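Trarnell introduces robotic arms at Flumside computer refurbishment centre

19 May 2022

Trarnell, the computer refurbishment company, has begun using robotic arms on the dismantling line at its Flumside centre, following a trial that started in October. The company has confirmed that no posts will be lost as a result of the change and that all 32 members of the workshop staff will keep their present grade and hours.

The centre takes in used office computers from councils, colleges and private firms. Machines that can be repaired are returned to use, and the remainder are stripped for parts. Until last autumn all of this work was done by hand at rows of benches on the ground floor.

Under the new arrangement, 2 benches have been fitted with robotic arms supplied and maintained by Ferevia. Each is worked by a technician, who remains at the bench throughout the shift, opens the case, decides which parts are worth recovering and may stop the arm at any point. The arm is intended to take over the more repetitive handling, such as lifting out loosened parts and placing them in trays.

Leonie Whitcombe, operations manager at Flumside, said the decision had been taken after a review of hand and wrist complaints among bench staff.

"Dismantling is hard on the hands, particularly over a full shift," she said. "We wished to reduce the amount of pulling and gripping our colleagues have to do, and to give them more time for testing and repair, where their judgement counts most."

Staff working at the new benches have completed a training course of 18 hours, covering safe working distances, stopping and restarting the equipment, and the reporting of faults. The course is held during paid time. Those who complete it receive a certificate and are entered on the rota for the new benches, which changes every fortnight so that no employee is assigned to them permanently.

Phong Võ, a senior technician who took part in the trial, said that the work had become less tiring but asked for closer attention.

"You have to think a step ahead," he said. "At an ordinary bench I would move a bundle of cables aside without noticing I had done it. Now I look at where everything runs before the arm goes in, and I have had to learn to put that into words for the newer staff."

Cables remain the main difficulty. Desktop cases differ widely from one maker to the next, and wires that cross the middle of a case can catch on a gripper as it is lowered. Staff have been instructed to clear or hold back cables by hand before the arm is started, and a written procedure for the most common case types is being drawn up by the technicians themselves.

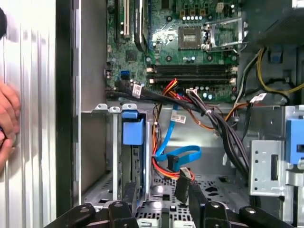
Processors and memory will continue to be removed by hand for the time being. The company considers these parts too easily damaged, and their resale value too high, for the present equipment. The position will be looked at again when Ferevia supplies a revised set of finger pads.

Josphat Shemweta, who represents workshop employees in discussions with management, welcomed the undertaking on jobs but said that several matters were still to be settled. Employees have asked that output at the new benches should not be used to set targets for those working by hand, and that recordings made by the equipment should not be used in appraisals.

"Members are not opposed to the machines," Mr Shemweta said. "They want to know what is being measured and who will see it. We have had a fair hearing so far and we expect the answers in writing."

Ms Whitcombe said that a written policy on both points would be issued to staff before any further benches are converted. She added that the company had set no date for extending the scheme to its second site at Londoño.

A further 20 employees have put their names forward for the training course. Places will be offered in order of length of service, and staff with existing hand or wrist conditions may ask to be considered first. Enquiries should be made to Hiếu Kiều in the training office.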